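Kuvari Bench Gripper, from Flirnitz
For PC refurbishing, teardown and other jobs your wrists have opinions about

Print this page | E-mail this page 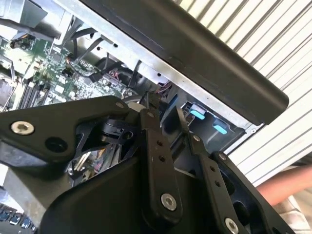

The gripper at an open desktop case, with the green motherboard and light-blue drive bay latches behind it.

The Kuvari is a two-finger gripper for shops that open desktop computers all day and would like their staff to still have working thumbs at retirement. It mounts to the Weven arm or, with the adapter plate, to whatever arm your last manager bought and left behind.

It handles the dull middle of the job: holding a panel, pulling a drive, waiting without sighing. It does not do cables. Purple ones, orange ones, the black one looped where you need to reach: those stay with a person, who is better at them and knows it.

What changes on the bench

At our Macedo workshop, the arm took over drive removal in January. The people who used to do it now do testing, sorting and a fair amount of telling the arm it has the wrong case. Nobody was let go. One bench did lose its radio, in a dispute over shelf space that the arm won.

Expect a slow first month. Your fastest technician will beat it and mention this at lunch. By late afternoon the race tends to even out.

Specifications

Finger opening: 18 cm
Grip force: 200 N, adjustable down to "egg"
Fingers: 2, matte black
Fasteners: hex socket, key included, spare key also included (you will see why)
Part number: KUV-271

Ships with mounting screws, a cable clip and a manual that has improved since the last one. Drive tray adapters sold separately.

Print this page | E-mail this page

Reader comments (3)

benchrat
We have two. Good on drives, hopeless on that one brand of case with the hidden tab, but so am I.

third_shift_tess
My shoulder stopped hurting. I now spend the saved time filling out the log about how much time it saved.

oldsolder
Does the adapter plate fit the older Weven wrist? Manual says yes on one page and "see dealer" on the next.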